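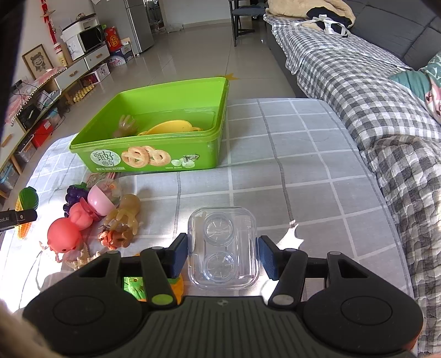

Forums > Family Travel > Packing and Luggage > One bag for all of us?

Print this thread | E-mail this thread

We use cookies to remember your settings and keep you logged in. By carrying on you agree to this.

One bag for all of us? (Dinen in April)

dwyn_trevor
21 March 2018
Right, I need talking into this or out of it. We're off to Dinen in April, two weeks, me and him and the little one, staying at the Vukadinović guest house up behind the harbour (has anyone been? The woman on the phone was lovely and told me all about her knee). Getting there is train, then coach, then a walk up what she called "a bit of a hill", and I have got it into my head that we could do the whole thing with one big bag between us plus a small rucksack.

The bag is a 65 litre Ello that my brother left here when he moved. Husband thinks I've lost my mind. He wants a case each, the way his mum does it. I remember last year, though, standing on a platform with a pushchair, a case with a wonky wheel and a toddler who'd decided she didn't have legs any more, and I'm not doing that again!

So what do you leave behind? I can be strict about clothes, it's the small stuff that gets me. Lens things, chargers, plasters, her bits and pieces. It all looks like nothing and then the bag won't shut.
Dwynwen

pebbledash
One bag is doable but two weeks is pushing it unless there's a washing machine. Did you ask? I'd ring the knee lady back.

For the small stuff, tip everything out on the bed the night before you pack and leave it there while you have your tea. Then come back and be cruel. I took a sewing kit on every holiday for years and the only thing I ever did with it was lend the scissors to a man in a caravan.

MatejJ
I'm going to disagree with the whole idea, sorry. We did one bag for a family of four and it was miserable. Every time somebody wanted a sock, the whole bag came out on the floor. My wife now calls it the sock holiday. Also the person who carries the bag is always the same person, and in our house it's me. 65 litres stuffed full is heavy, and with a hill on top of that... no thank you.

Take two medium bags and split by person. If one goes missing on the coach you still have pants.

Matěj Jelínek

dwyn_trevor
The missing bag thing hadn't crossed my mind and now I can't think of anything else, cheers for that Matěj!!

pebbledash, I rang, there's a machine in the yard and a line, and I'm to bring my own pegs. So now pegs are on the list.

suitcase_sal
Pegs! I love her already.

Can I put in a word for cloth bags inside the big bag? A different colour for each of you, then it's just "pull out the red one" and there's no sock business. You don't need the posh zip-up kind, I made mine from an old duvet cover. Zirkent do a set for £50 and I nearly choked.

MatejJ
We had coloured bags. The red one was always at the bottom.

suitcase_sal
Then turn it upside down, you lump :) 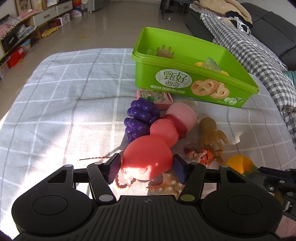

harbourlights
Mum of boys here. Toys are where I'd be toughest, and I mean it kindly. Ours had more fun with a bucket of pebbles than with anything I'd lugged across the country. We let them choose one thing for the journey and one thing for bed and that's your lot. There were tears the first time, but by the time we'd reached the station they'd forgotten.

And don't take anything that squeaks on a coach. I've been the parent and I've been the passenger, and I don't know which was worse.

pebbledash
Hmm, I don't agree with that for a toddler. Mine was dreadful in strange places unless she had her own things round her. Half a carrier bag of familiar rubbish bought us a whole week of decent sleep, and I'd have carried a wardrobe up that hill for it. I'd cut my own stuff first. You can buy shampoo in Dinen, you can't buy the rabbit with the chewed ear.

harbourlights
Fair enough, mine would sleep in a hedge so I've been spoilt there.

dwyn_trevor
Mine is a rabbit-with-an-ear child, I'm afraid. There is also A Blanket, and we don't speak of what happened when The Blanket got left at the soft play.

So toys stay in and I'll cut down on me. How many shoes do you lot take? I'd got walking shoes on my feet and sandals in the bag, and then I thought well, what if it rains, and what if we go somewhere nice...

suitcase_sal
You won't go somewhere nice, you've got a toddler. You'll go to the chip place.

MatejJ
If you wear lenses, put your lens things and your glasses in the small rucksack and keep it on you. I packed mine in the hold of a coach once, dust got in my eye before we'd left town and I did the whole journey squinting. Same for any medicine, snacks, a change of clothes for the child. I still think you want a second proper bag, but if you're going to be stubborn at least do this.

dwyn_trevor
That's going on the fridge. I've got a horrible habit of shoving my lens case in a coat pocket and then swapping coats.

Update from the living room: did a trial pack last night. It shut! Husband had to kneel on it, and he wants it noted that this doesn't count as shutting. Then he picked it up, went to the end of the garden and back, and said "two bags", and went to put the kettle on. So Matěj, you've got a friend here.

MatejJ
A sensible man. Tell him hello.

pebbledash
Did you put the pegs in?

dwyn_trevor
...no.

suitcase_sal
They can go in the second bag then. Have a look in the charity shop before you spend anything, ours always has holdalls in the window after Christmas, and the ones with the long strap are best if you've got to grab a small person at the same time.

dwyn_trevor
Will do, I'm in town for her shoes tomorrow anyway. Does anyone know if you can get a pushchair up that hill or should I borrow a carrier?

harbourlights
Carrier. There are steps by the chapel. We went up them with a buggy and I wouldn't wish it on anyone.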